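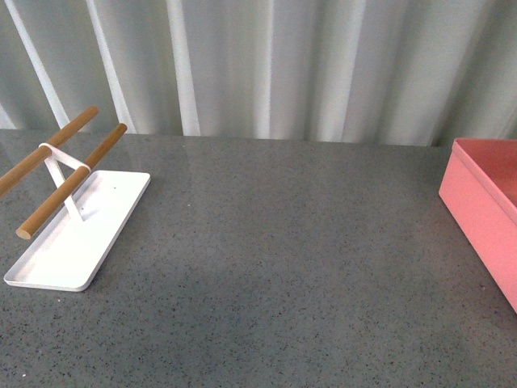 Figure 7.1 A gray speckled countertop with a pale curtain behind it.

Chapter 7
Dew, Frost and the Cooling of the Ground at Night

Chapter 6 dealt with the heating of the ground by day. We now turn to the hours after sunset, when the ground gives off more heat than it receives. On a clear, calm night the surface cools quickly, and the air touching it cools next. A thermometer lying on short grass will often read several degrees lower than one at head height.

Clouds slow this loss. They absorb heat coming up from the ground and send part of it back down. Wind slows it too, by mixing warmer air from above into the cold layer near the surface.

7.1 Dew point

The dew point is the temperature to which air must be cooled, at constant pressure, for it to become saturated. If a surface falls below the dew point of the air next to it, water collects on that surface as dew. When the dew point is below freezing, the vapor may pass straight to ice — this is frost. Frozen dew is a different thing, clear and hard, and observers record it separately.

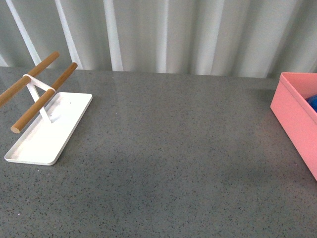 Figure 7.2 Speckled countertop, with soft light reflected toward the back.

7.2 Cold air on slopes

Cold air is denser than warm air and drains downhill. The valley station at Bercombe stands 700 feet below the one on the ridge at Nirnham. On a still November night the ridge may report 38 degrees Fahrenheit while the valley is already below freezing. Growers in the valley plant their tender crops partway up the slope, in what is called the thermal belt. 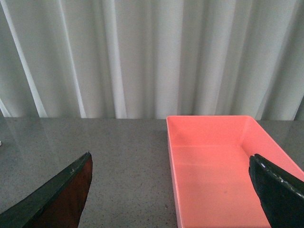
Figure 7.3 Light curtain in vertical folds behind a gray tabletop.

Before reading further, review the definition of relative humidity in Section 2 of Chapter 5. You will need it for the 16 problems at the end of this chapter, most of which use the Bercombe and Nirnham records.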